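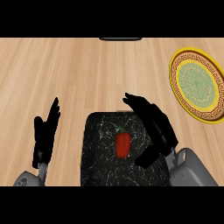
Simulated kitchen task: red pepper on the marble board, plate to the right.

Minutes of the equipment planning meeting
Date: August 10, 2024
Place: Akville office, small meeting room
Present: Lachlan Mackay (chair), Marichka Pasichnyk (minutes), two members of the simulation group
Apologies: the purchasing office

1. Minutes of the previous meeting
Accepted with one correction. The delivery term from Vutell is counted from the date of payment and not from the date of order.

2. State of the simulation work
The simulation group reported on the kitchen tasks. The pepper task is now built with both arms and both hands, and the group would like to keep it as the first task when we have real equipment. Lachlan asked if the marble board must be bought also in reality. The group answered that a dark board with white veins is wished, so that the real table is similar to the simulated one. A wooden table top in a light colour is already in the store room. The patterned plate will be replaced by any round plate of similar size.

It was agreed that no new tasks are added before November. The time will be used for checking the present ones.

3. Purchase of hands
Two offers were compared, one from Vutell and one from Ovura. Both are for one left and one right hand. Ovura is cheaper, but spare fingers are sold only as a full set. Vutell sells single fingers at 216 euros each. Marichka remarked that in the last project the thumb was the part which we changed most often, and she asked that the price of the thumb be given separately in both offers.
Decision: we continue with Vutell, if the thumb price is confirmed in writing. The arms which we have will be kept for this year.

4. Computing
The group asked for one more workstation for rendering. Lachlan does not see money for this in the present budget. A used machine from the Từ project can be taken over for an internal charge of 285 euros — the memory must be tested first.
Decision: take over the used machine.

5. Small items
Mounting plates and cables: 1,112 euros, approved.
Cutting board, plate and kitchen objects: up to 100 euros, approved. Real peppers are bought weekly from petty cash, receipts to Marichka. The group also asked for plastic vegetables, and this will be discussed again when the hands have arrived.

6. Other business
The door of the laboratory is too narrow for the new table frame. Lachlan will ask the building office if the frame can be brought in parts. The safety training for the arms must be renewed by all users before the delivery.

Actions
Lachlan: written thumb price from Vutell, question to the building office.
Marichka: transfer of the used workstation, order of the mounting plates and cables.
Simulation group: list of kitchen objects with sizes, memory test.

Next meeting: when the answer from Vutell is received, in November at the latest.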